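How to write house rules for a small robot arm (and get people to follow them)

Updated October 25, 2025

I've written the bench rules for our arm cell at Sinulmont four times now. The first version was eleven pages long and I was very proud of it. I printed it, put it in a binder, and as far as I can tell the binder was opened once, by me, to fix a typo. The version we use today fits on one sheet of paper taped next to the power switch, and people do read it! So this is a walkthrough of how I got there, in case you're about to write your own and you have a binder in your hand.

A quick note before we start. House rules sit on top of your risk assessment and whatever standards apply where you work. They don't replace any of it. If you haven't done a risk assessment yet, close this page and go do that, and then come back. I'll wait.

Step 1: Write down what the arm does all day

Skip the "what could it do in theory" part for now and just list the tasks. Ours was short: pick up small, light things from a table, hold them, put them down somewhere else. Pens, caps, little plastic tubes. When I did the same exercise with the folks over at Grondham, their list had a heat gun on it, and that one line changed half of their rules. You want to find your heat gun early.

Go by task, too, and forget the brand of the arm. A slow arm holding a sponge and the same slow arm holding a blade are two different jobs, and a rule sheet that treats them the same will be too strict for one and way too loose for the other.

Step 2: Mark the reach, then mark it bigger

Have the arm stretched out at low speed (with someone's hand on the stop button) and put tape on the floor where it can get to. Then remember the tool. I forgot the gripper the first time, and whatever the gripper is holding counts as well. We ended up adding 200 mm outside the first line, and that outer line is the one people stand behind. Two lines confused everybody, so I pulled up the inner one.

Step 3: Set one speed for people nearby

One number. Please, just one. I used to have a table of speeds by task and no human being is going to look that up with a coffee in the other hand. If somebody is inside the tape, the arm runs at the reduced speed from your risk assessment. If you need to go faster, everyone steps out first.

Step 4: Sort out the table

This is my favorite part, so forgive me if I go on a bit. Most of the silly near misses in our log came from stuff on the table. A mug. A phone. Somebody's spare hex keys. My rules for the tabletop:

Only the parts for the current task go on it.
Nothing tall inside the sweep of the arm unless it's fastened down and the program knows it's there.
Cables get secured along the arm with enough slack for the full motion. Run the whole path slowly once and watch the cable the entire time, don't watch the gripper.
Personal stuff lives on a different table. Yes, even for a minute.

Step 5: Decide what happens when it's holding something

People are careful around a moving arm and then get weirdly relaxed when it stops. A stopped arm with a part in its fingers is still a job in progress, and it may be about to start again. 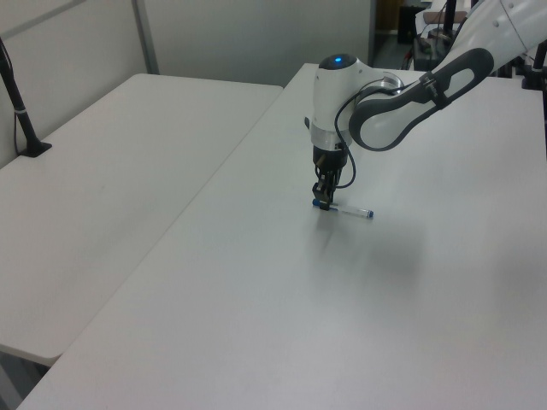 So our sheet says you never pull a part out of the fingers by hand. You pause the program, you open the gripper from the control screen, and you take the part once it's been set down. For something light that feels like a lot of fuss, I know. I fussed about it too. But habits don't check the weight of the thing first, and I'd like folks to have the same habit for a pen and for a sharp bracket.

Also write down what your gripper does when the power goes out. Some hold, some let go. Ours got tested with a soft part over a padded tray, and the answer went on the sheet in big letters.

Step 6: Keep a log that takes ten seconds

Date, initials, what happened, what you changed. We use a plain notebook from Salazar and I don't care if the handwriting is awful. By the end of August we had 1104 lines in it, and most of them say "ok." The ones that don't say "ok" are where every good rule on our sheet came from.

Step 7: Cut it down and hang it up

Read the whole thing out loud to somebody who has never touched the arm. Anywhere they say "huh?", rewrite it. Anything you can't picture yourself doing at the end of a long shift, fix the setup so you don't need the rule. I've swapped two rules for one bracket that way.

If you share the cell with another team, as we do with Trumeck, put both teams' names at the bottom of the sheet along with the date of the next review. Then put that review on an actual calendar. Mine slipped by a month last time and the tape on the floor had worn through in one corner before I got to it.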